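Does Practising in the Mind Help a Weak Hand? A Report on Home Rehabilitation After Stroke

Kanini Biwott
Second-year project, submitted 2023-06-15

1. Why I chose this

Mental practice means sitting still and imagining a movement again and again, usually alongside ordinary physiotherapy. It is cheap and sounds sensible, which is partly why I distrust it. The leaflets I was given in May promise "rewiring". I wanted to see what was left once the promises were taken out.

2. What I did

I followed two small groups at the Skorbridge day clinic, 50 people in all, for six weeks. One group used the Budo audio course at home. The other listened to Fakir, a relaxation recording of the same length. Both kept their normal therapy. The main measure was a timed task in which the person lifts household items from a table into a container with the weaker hand.
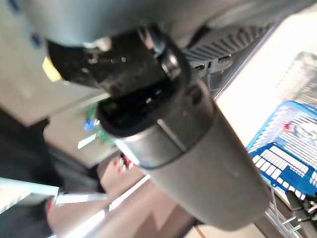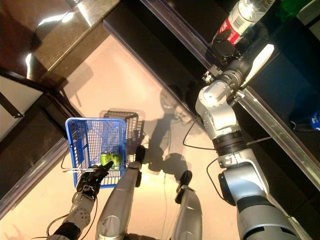 Bottle and basket, with two green cans already inside.

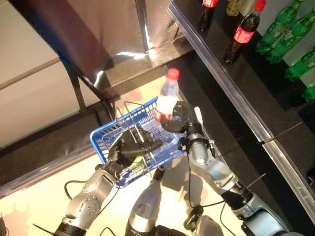
3. Results

Both groups got faster. The Budo group improved by 2 seconds more than the Fakir group, and I would not build anything on that. People vary by more than this from one morning to the next, and the staff doing the timing knew who was in which group. I asked for this to be changed and was told there was no one free.

Home diaries were worse. Only about 60 per cent came back, and several were plainly filled in at one sitting, with the same pen and the same ticks down the page. I have left them out of the main comparison.

4. What I make of it

The Imwood questionnaire, given at the end, showed that people in the Budo group felt more hopeful. I believe them. Feeling hopeful may matter a great deal to someone six months after a stroke, but it does not tell us that the hand works better, and the course booklet slides from one to the other without saying so.

My supervisor thinks I am being harsh and that a longer trial might show a real gap. It might. I would want the timing done by someone who doesn't know the groups, and a second test a few months later.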